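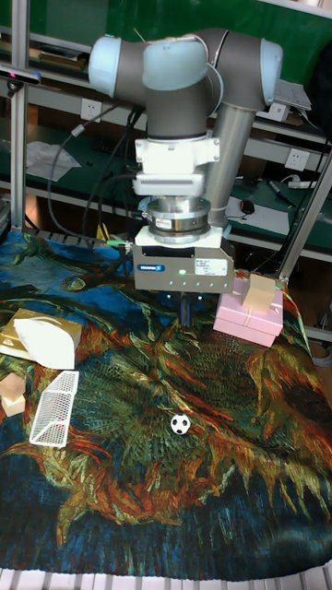 Wildlife Population Methods
Unit 6 Handout: Roadside and Call Counts for Upland Game Birds
Prepared by Leonora Cabrera. Lab sections: Rommel Maglaya.

Read before lab. Bring a calculator and the blank route form.

6.1 Index versus estimate

A population estimate gives a number of animals, with an error term. An index gives a number that is assumed to rise and fall with the population. Roadside counts produce an index. The link between the two is written

C = p x N

where C is the count, N is the number of birds present, and p is the share of birds detected. If p stays the same from year to year, a change in C reflects a change in N. Most of this unit deals with cases where p does not stay the same.

6.2 Sources of change in p

Dew. Pheasants move to road edges to dry off after heavy dew. Counts on dry mornings run low.
Wind. Call counts lose distance quickly as wind picks up. Stop the route if leaves and small branches are in constant motion.
Cover height. Late mowing leaves broods hidden in the ditch.
Observer. Hearing range differs between people and declines with age. Keep the same observer on a route where possible.
Traffic. Record passing vehicles at each stop.
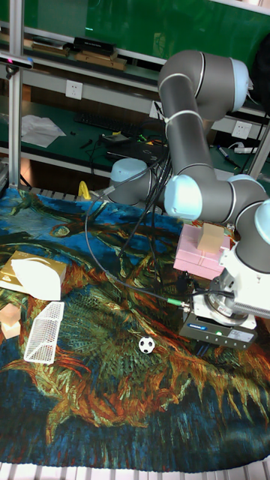 6.3 Worked example

The Ondis route set is run each summer. Season totals are below.

Routes run: 14
Total miles: 90
Adult birds and chicks: 2,327

Birds per mile = 2,327 / 90 = 25.9

Report the result to one decimal place. Do not multiply by county area. The route covers road edge only, and road edge is not a random sample of habitat.

6.4 Brood data

For each brood record the number of chicks and the age class. Flag any brood that was not fully flushed; a partial count is kept for the birds-per-mile figure and left out of mean brood size. Hens without chicks are entered as zero, not as blank. Guerra's notes on the Broketti routes show how blanks entered for zeros inflate chicks per hen.

6.5 Problems

1. A route gives 100 birds in year one and 90 in year two. Detection was 0.50 in year one and 0.45 in year two. Find N for both years and state what happened to the population.
2. Repeat problem 1 with detection held at 0.50.
3. List two field records that would let you tell these cases apart.

Problems are due at the start of lab. Field forms go to Maglaya.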